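Suche: Suchbegriff eingeben Los Erweiterte Suche

Handgreifer mit Parallelfingern im Vergleich: Bistlow gegen Yan

2018-04-15, von der Werkstattredaktion 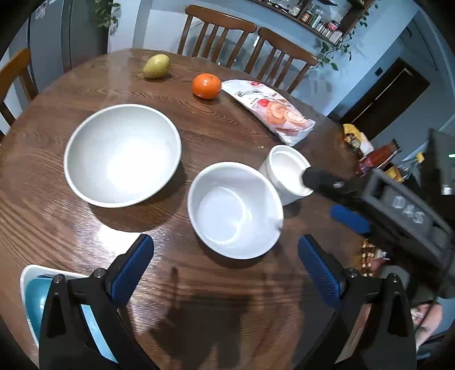 Handgeführte Greifer sind bei uns im Shop die Abteilung, zu der ich die meisten Mails bekomme, und fast immer läuft es auf dieselbe Frage hinaus: welche Fingerpolster nehme ich, und muss ich dafür gleich den ganzen Griff tauschen? Also habe ich mich drangesetzt und mit den beiden Sätzen gearbeitet, die wir von Grerbridge im Programm haben, Bistlow und Yan. Probiert wird bei mir immer am Esstisch und mit ganz normalem Geschirr, Würfel aus dem 3D-Drucker hebt ja zu Hause kein Mensch hoch. Die kleine weiße Schale mit dem dicken Rand ist dabei mein Lieblingsgegner, denn an so einem Rand merkt man sofort, ob ein Polster wirklich anliegt oder nur mit einer Kante. Der weiße Becher rechts daneben ist dagegen die dankbare Aufgabe, senkrechte Wand, gut zu erreichen, da kommt man auch mit dem zweiten Greifer von der Seite noch bequem ran. Und auf der lackierten Platte spiegelt es ordentlich, was für die Kameraleute unter euch interessant sein dürfte (dazu weiter unten mehr).

Was ist drin?

Der Satz Bistlow besteht aus zwei Fingern, den passenden Polstern, Schrauben und einem kleinen Innensechskant. Die Polster sind quer geriffelt und eher weich, mit dem Daumen kann man sie deutlich eindrücken. Der Satz Yan hat dieselben Finger, aber härtere Polster mit feinerer Struktur. Beide passen auf unseren Griff Grodetti, und zwar ohne Adapter! Das war bei der Vorgängerserie noch anders, und ich weiß, dass sich darüber einige geärgert haben. Ich auch.

Bestellnummer für beide Sätze ist die 2223, bitte im Bemerkungsfeld dazuschreiben, welche Polster ihr wollt. Ja, das ist umständlich, der Shop kann leider keine Varianten.

Wie greifen sich die weichen Polster?

Ich bin mit Bistlow angefangen, weil ich dachte, das wird der klare Sieger. Und bei Obst stimmt das auch: Eine Mandarine oder eine Birne nimmt man damit fast ohne Nachdenken hoch, die Riffelung schmiegt sich an, und man muss den Hebel nur wenig ziehen. Bei der Birne habe ich mir angewöhnt, am dicken Ende zuzufassen, am schmalen dreht sie sich gern weg. Tüten mit Keksen gehen ebenfalls gut, solange man eine Falte erwischt. Liegt die Tüte ganz glatt, schiebt man sie eher vor sich her.

Bei Schalen wird es zäher. Die weichen Polster geben nach, wenn man nur einen Rand zwischen den Fingern hat, und dann kippelt das Ganze. Man bekommt die Schale schon hoch, aber beim Drehen aus dem Handgelenk habe ich jedes Mal ein bisschen die Luft angehalten. Größere, flachere Schalen würde ich mit Bistlow nur leer anfassen.

Und die harten?

Yan ist genau umgekehrt, am Anfang fand ich die Polster fast unangenehm. Man spürt jeden Kontakt bis in den Griff, und wenn man schief ansetzt, rutscht es sofort. Nach einer Weile mochte ich das aber richtig gern, man lernt schnell, sauber anzusetzen, und ein Schalenrand sitzt dann wirklich fest. Becher auch. Ich habe mit jedem Polstersatz 120 Griffe gemacht, quer durch alles, was auf dem Tisch stand, und gegen Ende war ich mit Yan spürbar ruhiger unterwegs als mit Bistlow. Bei weichem Obst muss man allerdings aufpassen, eine reife Birne bekommt Druckstellen. (Die wurde dann gegessen, keine Sorge.)

Zu zweit am Tisch

Viele von euch nehmen Daten mit zwei Greifern auf, einer hält, einer legt ab oder reicht an. Dafür ist die Baubreite vorne an den Fingern entscheidend, und da tun sich Bistlow und Yan nichts, die Finger sind ja gleich. Was ich empfehle: Abstand zwischen den Gegenständen lassen, vor allem zwischen Becher und Schale. Steht beides Wand an Wand, kommt der zweite Finger nicht mehr dazwischen, und man fängt an, mit der Fingerspitze zu schubsen. Das sieht in der Aufnahme furchtbar aus. Sprecht euch auch ab, wer von welcher Seite kommt, sonst hat man den Kopf des anderen mit drauf.

Die Kamera am Griff

Grodetti hat oben eine Aufnahme für eine kleine Kamera, und die Neigung lässt sich in Stufen verstellen. Ich stelle sie immer so ein, dass beide Fingerspitzen unten noch zu sehen sind und der Tisch dahinter auch. Steiler geht natürlich, dann hat man den Griffpunkt größer, verliert aber den Überblick über das, was weiter hinten liegt. Glänzende Tischplatten machen helle Flecken, und weißes Geschirr darauf ist für die Belichtung keine leichte Kost. Feste Belichtung einstellen, einmal mit der hellsten Schale prüfen, dann in Ruhe lassen! Wer die Automatik laufen lässt, bekommt bei jeder Bewegung ein Pumpen in der Helligkeit und ärgert sich hinterher beim Sichten.

Wechseln der Polster

Finger ganz öffnen, die kleinen Schrauben lösen, altes Polster abziehen, neues aufsetzen, handfest anziehen. Beim ersten Mal habe ich mehr als 20 Minuten gebraucht, hauptsächlich weil mir eine Schraube unter den Kühlschrank gerollt ist. Legt euch ein Tuch unter. Schraubensicherung bitte nur die mittelfeste, die feste bekommt man später nicht mehr auf, ohne den Kopf rund zu drehen. Reinigen könnt ihr die Polster mit lauwarmem Wasser und etwas Spülmittel, Krümel sitzen bei Bistlow gern in den Rillen und kosten Halt. Alkohol vertragen die weichen Polster schlecht, sie werden davon speckig.

Was ich nehmen würde

Für Obst, Tüten und alles, was nachgibt: Bistlow. Für Geschirr, Flaschen und Becher: Yan. Wenn ich nur einen Satz haben dürfte, wäre es Yan, und das hätte ich im Dezember, als die ersten Muster kamen, noch nicht geschrieben. Gemischt montieren (links weich, rechts hart) habe ich auch versucht, das macht durchaus Spaß, nur zieht der Gegenstand dann leicht zur weichen Seite. Wer damit Erfahrungen hat, schreibt mir gern, ich würde die Ergebnisse hier ergänzen.

Lieferbar sind zurzeit beide Sätze, der Griff Grodetti ist einzeln oder zusammen mit einem Polstersatz zu haben. Ersatzschrauben legen wir auf Wunsch bei, einfach dazuschreiben.

Kontakt | Versand und Rückgabe | © Grerbridge Greiftechnik | Nach oben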